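Product Review: Tear-Off Cling Wrap for the Shared Kitchen and Packing Table

Prepared for the household supplies guide by Marek Oravec, with additional notes from Kamil Bartoš

Purpose of the review

The supplies guide is consulted by staff who order consumables for shared kitchens, training rooms and small catering counters. Requests for a cling wrap that can be used without scissors or an exposed metal cutter have been received from several sites, among them the Flitton day center, where wrap is handled by members of the public during cooking sessions. This review considers one such product, a food-grade cling film sold in a blue printed package and marked for tearing by hand. It was used in the Tarollow test kitchen for 3 weeks, alongside the Akyol catering roll that the kitchen normally stocks.

Tearing

The principal claim on the package is that no knife is required, and the claim was upheld in use. The film parts cleanly when it is held taut and pulled sharply to one side. A slow pull stretches the film and leaves a long, uneven tail. Most staff had the correct motion after a few attempts, although two preferred to go back to the Akyol roll and its slide cutter for large trays.

Of 80 sheets torn during the trial, 42 were judged straight enough to cover a standard mixing bowl with no trimming or folding. The remainder were usable but uneven. Sites that wrap food for display should take this figure into account. For leftovers, cut fruit and half-used blocks of cheese, an uneven edge is of little consequence.

Cling and cover

Performance on glass and glazed ceramic was good. The film held on a bowl of soup carried from counter to refrigerator and remained in place overnight. On stainless steel it was adequate, provided the rim was dry. On plastic tubs it was poor, and the reviewers would not recommend it for that purpose; a lidded container such as the Stirkico stacking set is a better choice.

The film is thinner than the Akyol product. It settles closely over irregular items, such as half a lemon or a cut onion, but it is easily punctured by bones, skewers and the corners of crackers. It was not tested in a microwave oven, and sites should follow the directions supplied with the product.

Packaging and labeling

The design is clear and easily recognized on a crowded shelf. Orders placed for sites where few staff read Chinese should be accompanied by a short instruction card, as the no-knife wording and the food-grade wording are both given in Chinese characters. The fruit illustration does help to identify the item as a kitchen product.

Staff reported that the package is comfortable to hold in one hand while the sheet is drawn with the other. It is long for its width, however, and it did not fit crosswise in the shallow drawers at Tarollow. Kamil Bartoš notes that it also tends to migrate to the back of a deep drawer, where it is overlooked and a second roll is opened – a small but recurring waste.

Storage

An open wire basket was found to be the most satisfactory arrangement. The label can be read through the mesh, and the basket can be lifted to the table when food is being packed and returned to the shelf afterward. Baskets should be long enough for the package to lie flat. Standing the roll on end is discouraged, as the film edge was damaged twice during the trial when the package tipped over.

The cling wrap in its blue package, and on the table with a black wire mesh basket:
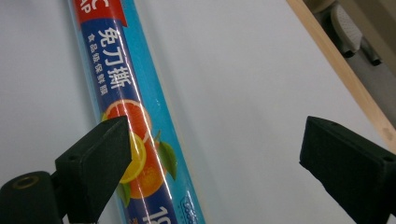
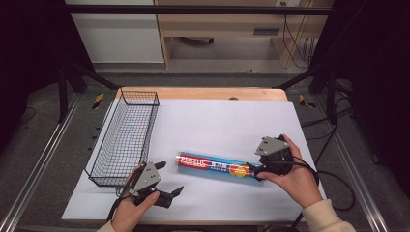
Recommendation

The product is approved for general kitchen use at sites where cutters are unsuitable. It is not approved as a replacement for the catering roll at counters that wrap large trays. Sites should begin with 3 packages and reorder once staff have become accustomed to the tearing motion.

Instruction cards may be requested from Marek Oravec with the June supplies order. Requests for baskets should be entered on a separate line of the same form.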